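In Defense of the Ugly Blanket

Saturday, March 17, 2018

My sister-in-law redid her guest room last month and it's gorgeous, and I slept terribly in it. Everything was white or oatmeal. There was a linen duvet that felt like a very expensive paper bag, and a knitted throw folded over the foot of the bed that I was fairly sure I wasn't supposed to touch. I touched it anyway around two in the morning and it shed all over me.

So I've been thinking about beds, and about how we all agreed at some point that a bed should look like it belongs to a hotel. I'd like to argue the other side. I think a bed should have at least one thing on it that is soft, loud and a little bit embarrassing.

I grew up in Fledton, where the winters go on until you've forgotten there was anything else, and every house I ever set foot in had a plush blanket with something enormous printed on it. Tigers, if you were lucky. Horses running through surf. Ours had roses, and I mean roses the size of dinner plates. My mother bought it at Fankhauser, the discount place out by the highway, and it lasted 18 years, two dogs and a flooded basement. When I moved out I tried to take it with me and she wouldn't let me (I did ask nicely, the second time).

I've owned plenty of blankets since then, and the ones I use are still the ones with flowers all over them.
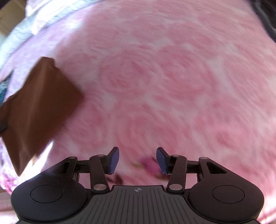 Big pink roses, and plenty of them.

Now, I know the case for the tasteful bed. A calm room makes for a calm mind, you don't want your eye jumping around when you're trying to wind down, and so on. Maybe that works for some people! But I turn the light off when I go to sleep. I can't see the oatmeal. What I can do is feel whatever is pulled up under my chin, and plush beats linen at that every single night between October and the end of March.

I did give the other way a fair try. A few years ago I read one of those articles about bedding being an investment and I bought the full set from Praltorine, in a color they called Driftwood. Sheets, duvet cover, two of those long pillows that serve no purpose. It took me 3 months to pay off and nearly 5 to admit I didn't like it. I was nervous about coffee. I was nervous about the dog. I'd come home from work and want to flop down on top of the covers with my shoes half off, and I'd stop myself, in my own bedroom, over a duvet cover.

You can't be nervous about a rose blanket. You can eat toast on it. You can dump the clean laundry in the middle and sort it there while you watch something, which is my whole Sunday evening, and if the laundry is still there at bedtime you just shove it over to the empty side.
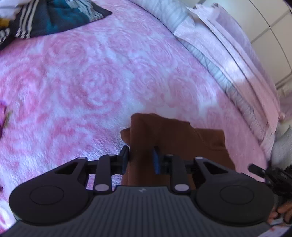

Something brown on the roses, waiting its turn.

I think what bothers me is the photographing. So much of what's sold for the home now is sold on how it'll look from the doorway with the sun coming in. Well, I'm hardly ever in the doorway. I'm in the bed. There's a furniture store near me, Fesitberg, with a whole upstairs floor of made-up beds, and there's a little sign on each one asking you not to lie down. On a bed! I stood there with a sales tag in my hand and thought about my mother's blanket, which had a burn mark from an iron and which everyone in the family fought over whenever they had the flu.

And the pattern does matter to me, by the way, it isn't just the fuzz. I've seen these blankets in plain gray now, same pile and same weight, clearly meant for people who want the comfort but are worried about company. I understand the impulse, but I think it's a mistake. A gray blanket doesn't cheer anybody up in February. Somebody sat down and drew those giant flowers because they thought a person might like to look at giant flowers, and they were right, I do.

My sister-in-law is coming to stay with us in the spring. She'll get the good pillows and the window that opens, and she'll get a blanket with flowers on it from one end to the other. I've already washed it. If she folds it up and puts it on the chair, I'll take it back to my own room and we won't say a word about it.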